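Home | Courses | Student Work | Archive | Contact

Filed under: Interiors Studio, Year 2 reports

Pale Pink, Mostly: Surfaces in a Shared Study Room

Our brief was to spend a semester looking at the plainest surfaces in the Skurwood building and say something useful about them. We got the study room, which has plenty of plain surfaces and one radiator that clanks. The budget was $263, and most of it went on paint.

We picked two colors, an off-white and a pale pink that the store chart called Ornura. The group argued about the pink for three meetings – a long time, given that two of us couldn't tell it from the old lavender. 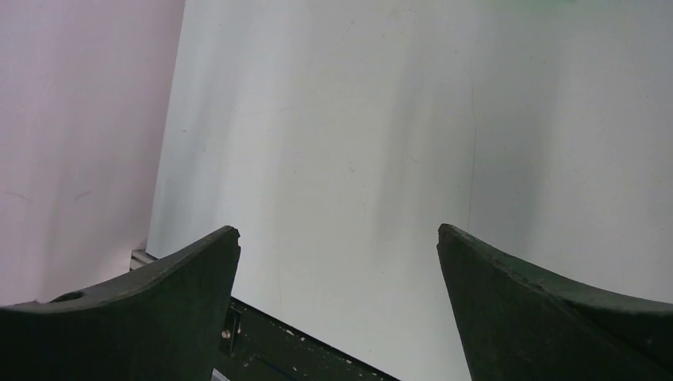
M. Cheng, second-year student, surfaces and finishes

Where the white meets the pink, the pink reads a little darker along the edge, and the white turns faintly green in places. Matte pink also keeps a record of its life. There is a short arched gray scuff low down, and a fainter curved mark farther over. Our report from June promised a "forgiving finish." I wrote that sentence and would like it back.

Next semester we plan to test 27 sample cards with pencils, shoes and chair backs before anyone opens a can.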